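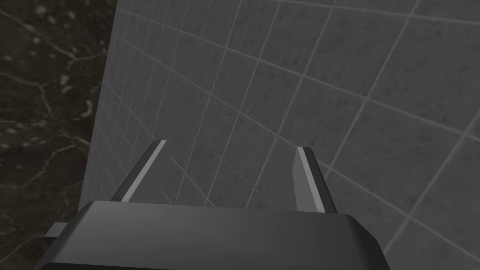

Grey tiles, dark marble to the left.

Visit to the Schouten paint works, Prirkley

Eleven of us from the Justdale painting group went to the Schouten open day in January. The works is on the lane behind Prirkley station, a ten-minute walk, with no signs until you get to the gate. Parking is limited and the two who drove ended up leaving the car by the church.

Schouten make oils and watercolours under their own name and a cheaper student line called Avano. I have used the Avano watercolours for years and had assumed they were bought in. They are made in the same building as the rest, on the same mills, with less pigment and more filler in them.

Luuk Schouten met us at ten and gave a short talk in the packing room. His grandfather started with six earth colours and sold them to sign painters. The list now stands at 56 oils and 48 watercolours. He said the number goes down as often as it goes up. Two violets went last year after the pigment supplier stopped making them, and the replacements did not pass their fading test.

We were then split into two parties. Mine went with Joris Baert to the milling room. The dry pigment and linseed oil are first stirred into a stiff paste in a tub, then put through a triple roll mill. The rolls turn at different speeds and the paste is dragged through the narrow gap between them and scraped off at the front with a steel blade. Some colours go through twice, some five times. Ultramarine is the awkward one — too much milling and it goes stringy and loses its colour. Joris put a dab from each pass on a sheet of glass and drew it down with a knife, and the difference between the first and the third was easy to see. The first had grit in it. 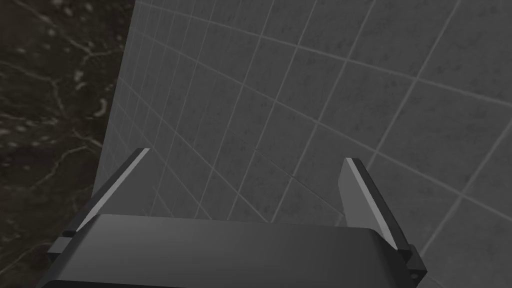

A gripper with two fingers against grey tiling.

The cadmiums were not being made that day. They are run in a separate room with its own extraction and visitors are not let in. There was a window in the door.

Filling is done with the tubes upside down. They arrive open at the bottom with the cap already on, the paint goes in from a nozzle, and the end is flattened and folded over. A good run is 3000 small tubes in a shift. The 200 ml tubes of white are slower. Elaheh Alipour, who looks after this part, let us each fill and crimp one by hand on the old machine they keep for short batches. Mine leaked at the fold and I have it in a sandwich bag.

Lunch was soup and rolls in the canteen, included in the ticket.

In the afternoon Damilola Ekpo showed us the testing room, which I liked best. Painted strips are half covered with card and put under strong lamps, then compared with a strip kept in a drawer. She had a set of reds laid out, ours to handle. One alizarin had faded to a weak pink on the exposed half. The quinacridone next to it had hardly moved. She advised looking up the pigment number on the tube before the colour name, as two makers can use the same name for quite different paints. Several of us wrote that down.

She also answered a question from Tadeo Pereyra in our group about watercolour pans that crack. Her advice was to wet the underside and press the pieces back down. The paint is still good and there is no need to throw it out.
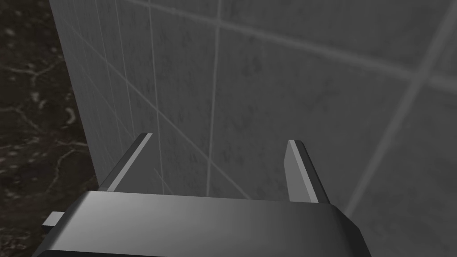
Pale grey tiles with dark marble along the left.

The shop at the end sells seconds, mostly tubes with crooked labels or dented shoulders. Oils were half price. The wooden box with the full oil range was £139 and two people bought it between them. I came away with a yellow ochre, a raw umber and a large tube of white. Cards are taken, but the card reader was slow and there was a queue.

Notes for anyone going next time: the floor in the milling room is slippery, so wear flat shoes. There are stairs to the testing room and no lift. Tickets have to be booked through the works office and the morning tour fills first. The last train back to Justdale that connects properly leaves at 4.20.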